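# Bedroom gallery: the Farkthorpe flat

I have never trusted bedroom pages. Every bed in a catalog looks as if it was ironed with a person inside it, and then you get the same duvet home and it creases the first time you sit down. I'm writing up the Farkthorpe bedroom anyway, mostly to find out whether the "calm, pale, hotel" look that Yorath sells so hard is worth the trouble.

My doubts, going in, were about the cream. Pale bedding shows everything. The leaflet promises "365 nights of fresh," and I'd like to know who checked.

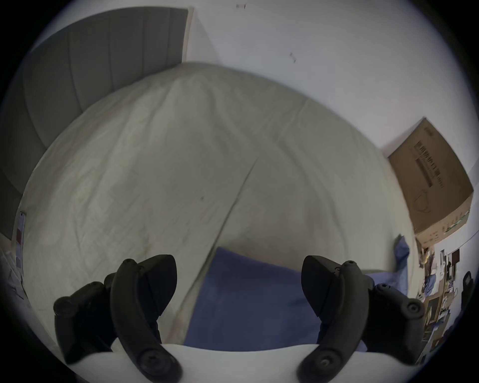
*Cream duvet, navy blue on top, gray channel-tufted headboard against a white wall.*

The blue I'll give them. It's muted enough to sit next to the gray, and without it the room would be all wall and duvet. The creases are what I expected. Steaming helps until bedtime, and I don't plan to own a steamer.

I'm less sold on the headboard. Vertical channels look smart, but each seam is one more place for dust, and the Storkadau care sheet wants them brushed every 21 days. I give that until spring. Nest Pugh, whose flat it is, likes leaning on it to read and says I worry too much about seams.

Would I copy it? The blue, yes, on bedding I already own. The rest can wait for a sale, and I'd want to see the headboard after a year of someone's hair against it.

*Nest Pugh's bedroom, Farkthorpe. Page updated 23 December 2020.*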